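Game math notebook, 9 May 2024

Picked up the Bollier scratch card again this morning, the one with the lanterns and the sleepy fox, and spent longer than I meant to on the prize table. Issa Tannous left me a very kind note in March saying the small wins felt stingy, and I've been carrying it around in my head ever since. Having played a good long stretch of cards with my coffee, I think Issa is right! You can go a fair while seeing two matching lanterns and never the third, and it starts to feel like teasing.

So I moved some of the weight down from the top prize into the 2-credit tier and ran the simulation over again with the old seed. The top prize hardly ever lands anyway, and I'd happily give up a little of its shine if people get a friendlier card in return. The long-run return came out a touch higher than Ustdale asked for, so I'll trim the 40-credit tier next and see where that puts us.

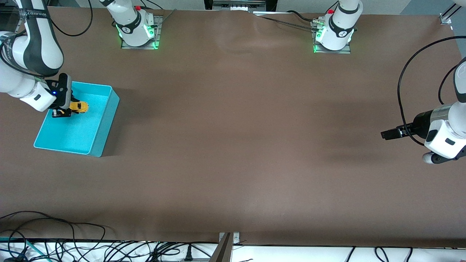 Both arms over the brown tabletop, cables along the near side.

The other thing on my mind is the reveal order. Khalaf, our older card, picks the result first and then fills in the squares, and I'd always assumed Bollier did the same. I went and read the code — all of it, with the comments — and the near misses are being drawn separately, from a table still marked as a placeholder. That explains the teasing feeling better than the prizes do. I've swapped in the Khalaf routine on my own branch and left the main one alone until Issa has had a look.

Also, the scratch sound on square 7 still plays twice if you drag slowly. I thought I'd fixed that one, sigh.

To do: trim the 40-credit tier, rerun with a new seed, ask Fustance whether the rules page has to list every tier or only the top one. Build 82 has the old table in it, so please don't judge the odds from that.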